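Bluffing for Beginners: Late Registration and Survival in a Small Poker Tournament
Project report, Introductory Statistics

Our question was simple enough to fit on a napkin, where it was first written. Does a player who signs up late for a poker tournament last longer than one who sits down at the first hand? Common wisdom at the Ilstead student card club says yes, mostly according to people who oversleep.

We ran 8 evenings of no-limit hold'em between October and February, with play chips and a traveling trophy called the Nekden Cup (a mug). Each entry was logged with its start level, finishing place and number of rebuys. After we threw out two evenings on which the log sheet went missing, we had 496 entries – more than we deserved, given how many players we had to talk into the second table.

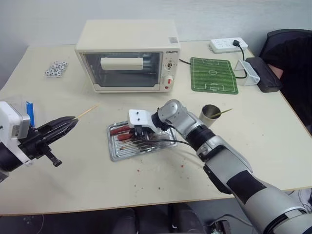 Countertop toaster oven on a white table, with a power strip at the back.

Players were sorted into three groups: on time, late by one level, and late by two or more. We compared median finishing place, adjusted for field size. The late groups did finish higher, which caused some celebrating at Brollow Hall until we pointed out the obvious problem. A player who arrives at level three cannot be knocked out at level one. Once we counted only the players still seated when registration closed, most of the advantage disappeared.

Rebuys were messier. The on-time group bought in again far more often, and two of the authors account for a share of this that we have agreed not to print. We tried treating each rebuy as a new entry and then as the same entry continued. The second version is the one in our table.

Next term we would like to record stack sizes at each break, and keep the log sheet in a binder.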